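I've had the two finger sets for the hand-held grippers long enough to have an opinion, so I'm writing it down before I forget which notes go with which pad.

Some background, for the people who read the last post. The grippers are the scissor-linkage kind you squeeze by the handle, with a wide-angle camera looking down over the fingers. I'm comparing two pads on them. One is the ribbed blue pad from Meinecke, which I've been using since November. The other is a flat gray pad from Borside that a lot of people on the Plesden forum like. Same linkage, same camera, same controller board. The only thing that changes is the last couple of inches.

The task is dull on purpose: pick up a thin wooden stick off a tablecloth and put it in a tall black container. I wanted something where the object is light, rolls a little, and sits almost flush with the table. Blocks and cups don't tell me much about a pad, and any pad can pick up a cup.
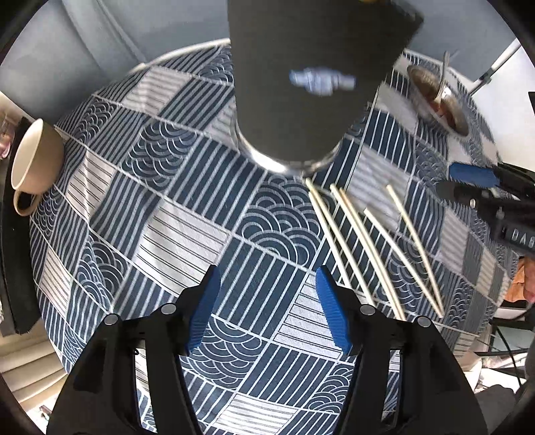 The first thing I learned is that the ribs matter less than the tip. When a stick is lying on cloth, you're not gripping it with the middle of the pad. You're pinching it with the bottom edge, and the question is whether that edge can get under the curve of the wood without bunching up the fabric. The blue pad has a slightly rounded tip and it slides. The gray one has a square tip and it tends to catch a fold and bring that along too. On bare wood the two were much closer.

The second thing is rotation. Once a stick is up off the table, it wants to swing around the pinch point. With the flat pad it swings easily, and that can be handy if you want gravity to point it down for you. With the ribbed pad it depends on how the stick lies against the grooves. Along a groove, it holds very well. Across them, it's only touching the high spots and can be nudged out of line by the rim of the container. I changed my approach angle to deal with this and it helped right away, so I don't count it as a big mark against the pad.

I logged 3841 attempts in total before I threw out the ones with bad tracking. That left 3456 usable ones split between the two pads, with more on the blue because I started with it. I'm not going to publish success rates yet. I changed the lighting partway through, and I want to rerun the early ones before anyone quotes a number at me.

About that tracking. The patchwork tablecloth was a good purchase. On a plain white cloth the camera pose drifted all the time, since there was nothing for it to hold on to. With all those stripes and wave shapes it stays put unless I move too fast. The shiny spots on the metal are still a nuisance, and I've started angling the lamp away from the table when I can.

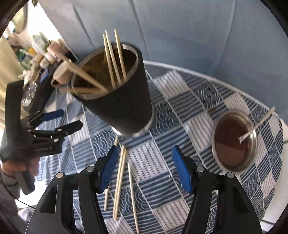
Two-handed runs are slower, as you'd expect, and I got more out of them than I thought I would. If one gripper is close to the container, the other one has to come in from a different side, and that's where the bulk of the finger housing starts to matter. Both pads use the same housing, so neither one wins here. I do wish it was narrower. Grirnus has a slimmer linkage, but it needs its own mount and I'd have to redo the camera calibration -- that's a whole weekend I don't have right now.

A few smaller notes:

- The blue pads pick up lint from the cloth. I wipe them with a damp rag every 50 or so runs.
- The gray pads came with adhesive backing only. One peeled off on a Tuesday night and I lost the rest of that session looking for it.
- Pivot pins loosen over time on both grippers. Check them before you blame the pad.
- Closing slowly beats closing hard. Squeezing fast makes a stick jump no matter what it's touching.

For now I'm keeping the blue pads on both grippers. Next up is the spoon and bowl, starting with 700 runs per pad. A spoon handle is a different problem because it's heavier at one end and smooth, and I suspect the gray pads will do better there. I'll post the logs for both tasks together once the rerun is finished.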